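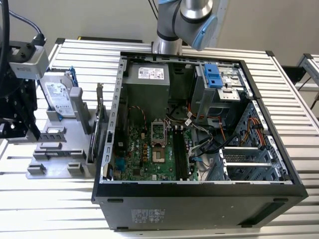

Robot Cell Practice Cards for PC Disassembly: Review

December 26, 2019

I have read a lot of good-practice guides for robot cells, and most of them are written for welding or palletizing. The Josilance practice cards are written for taking old desktop computers apart, and I've been enjoying them far more than a person should enjoy a rule book. The set is 152 cards on a ring, plus a thin binder of checklists. We've been using ours since June in the teardown room at Lundmont.

The best section covers fixtures. Card 49 wants every part that comes out of a case to have one marked home before the arm is allowed to move, and it wants that home inside the arm's taught area. Simple stuff, but we had been letting parts land wherever there was space! We now set the tray right beside the tower, and the drive goes into it still in its carrier. The cards are also good on reach: they ask you to check the fingers against the tray and the case together, with the tool at its lowest point.
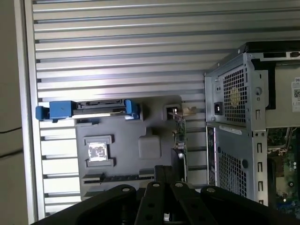

Tray and Dell chassis side by side, with the gripper fingers in front.

I also love that the lockout pages treat the computer as a machine in its own right. Pull the mains cord, hold the power button, then wait before anybody (or anything) touches the power supply. The power supply itself stays shut, always. There's a matching page for the robot, covering reduced speed while teaching, who holds the pendant, and where the second stop button goes.

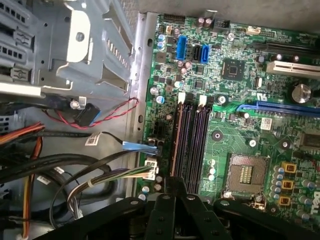
2 min read

Cables get eight cards of their own and deserve every one. The rule I quote most is that no finger closes near the board until each loose lead has been tied back or listed as a known hazard for that model. Memory slots get a nice page too: latches checked by eye first, straight approach, force limit written on the job sheet. Our sheets used to say "gentle," so I've had some rewriting to do.

A few gripes. The static section is thin and sends you to a separate booklet, Tufa, which you have to order. Card 304 is mentioned twice in the binder and doesn't exist in my set. The ring is too small, and the cards catch when you flip them in gloves.

I also tried the Morum checklist pack, which is cheaper and prints on plain paper. It's fine for the daily start-up check, but it has very little on fixtures. If you run a small cell and strip more than one model of PC, get the Josilance set and a bigger ring.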